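Patthorpe Household Words

A word list for everyday household goods, with plain definitions and the other names people use for the same thing.

What this is

Patthorpe Household Words is a plain text list of 1,624 entries. Each entry is a common item found in a home, a short definition, and any regional or older names that go with it. It started as a spelling reference for a swap-shop catalog in Patthorpe and grew as more people sent in the words they used at home.

The list covers kitchen, laundry, cleaning, sewing, garden and shed. It does not cover furniture, electrical appliances or food. Those were left out early on and there are no plans to add them.

Files

words.tsv – the full list, one entry per line
variants.tsv – alternate names, each pointing to an entry in words.tsv
rooms.txt – the 8 room and area labels used in the third column
CHANGES.txt – what changed between versions

All files are UTF-8 with Unix line endings. Fields are split by tabs. There are no quoted fields, so a plain split on the tab character will work.

Columns in words.tsv

id – a number that never changes, even if the headword does
headword – lower case, singular
room – one label from rooms.txt
definition – one sentence, no more than 40 words
note – free text, often empty

Cleaning section

The cleaning words needed the most work. "Pail" and "bucket" are one entry, with "bucket" as the headword. "Whisk" is two entries, one under kitchen and one under cleaning, and the note field on each points to the other. "Scoop" is a headword with several variants, and "hand brush" takes in "bench brush" and "counter brush". 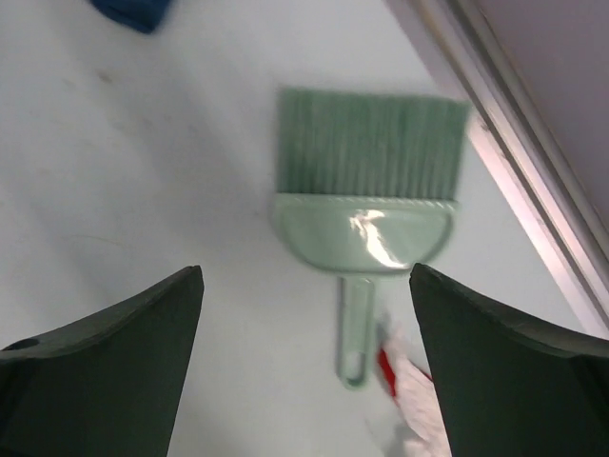
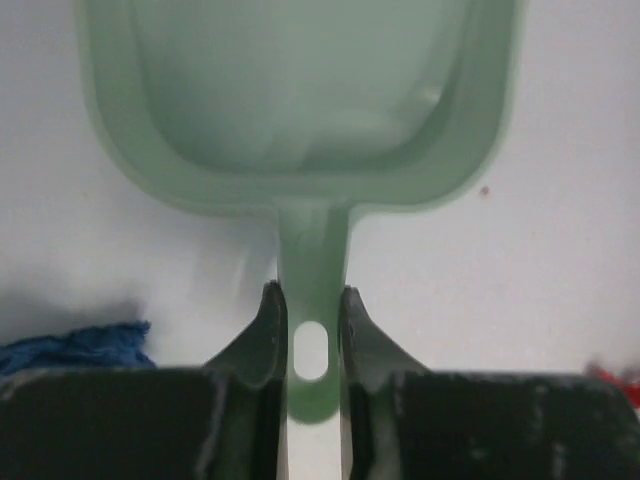
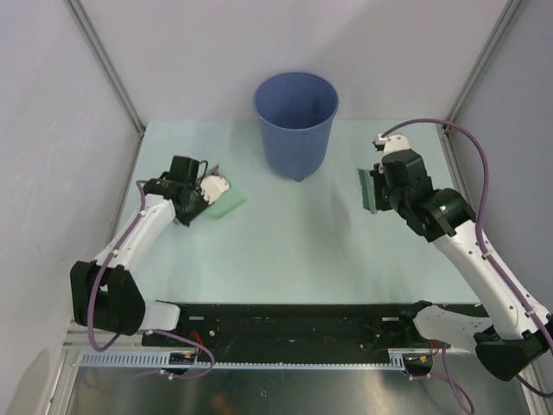

Left to right or top to bottom: hand brush, scoop, bucket.

Where the words came from

Most entries came from paper slips left at the swap shop. Spelling was made uniform afterward, but the definitions stay close to what people wrote. A second batch came from the Grornanar reading group, who went through old housekeeping pamphlets and marked any word they did not know. Words from that batch have "G" in the note field.

Every entry was checked by 2 readers. Where they disagreed on the main name, the more common one in the slips became the headword and the other went into variants.tsv.

Known problems

Some room labels are a matter of taste. "Apron" is under kitchen and could as easily be under garden.
A few plural-only words (scissors, tongs, tweezers) break the singular rule and are kept as they are.
Garden words lean toward cold-climate tools – there is very little on watering.
Brand names used as common words were removed in the September version. If you find one we missed, please report it.

Using the list

Ferraro, a small spell checker, reads words.tsv directly. For Cludura, run the list through the export script first, because it expects the headword in the first column. Older copies of the script drop the note field. The current one keeps it.

Adding a word

Send the headword, the room and a one-sentence definition. Say where you heard or read it if you can. New ids are given out when the next version is built, so please leave that field blank.

License

Free to copy, change and share. Please keep the name of the list and the version number in any copy you pass on.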